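How to store caps on a wire stand without spoiling the shape?

I have three baseball caps, black, pink and tan, and only one small wire stand. Is it bad to put one cap over another?
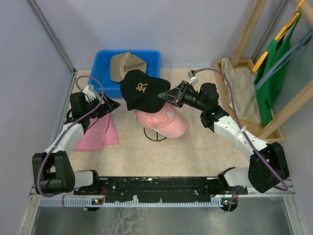

Page last changed: October, 158 views

The tan one stays in a blue tray for now. I am afraid the brim will bend.

Answer by Fouzia Gilani
Two on one stand is fine - I do it for years. Put the stiffer cap on top and don't press it down.
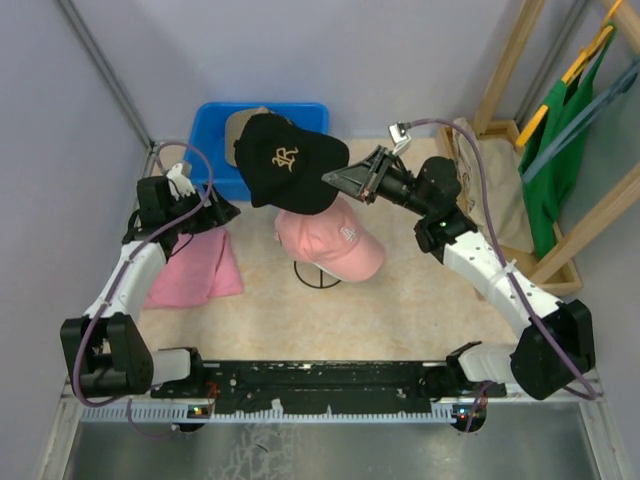
If the inside is damp from sweat, let it dry first, or both will smell.

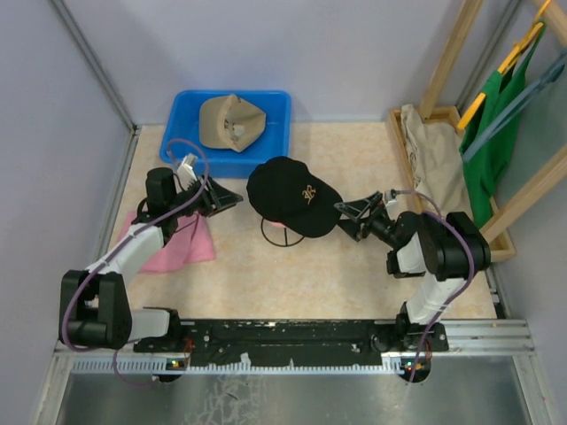
Decha Kamolrat: I would not stack them. Dark dye can rub off on pink. Put a thin cloth between.

Answer by Fahad Ansari
just buy 2 stands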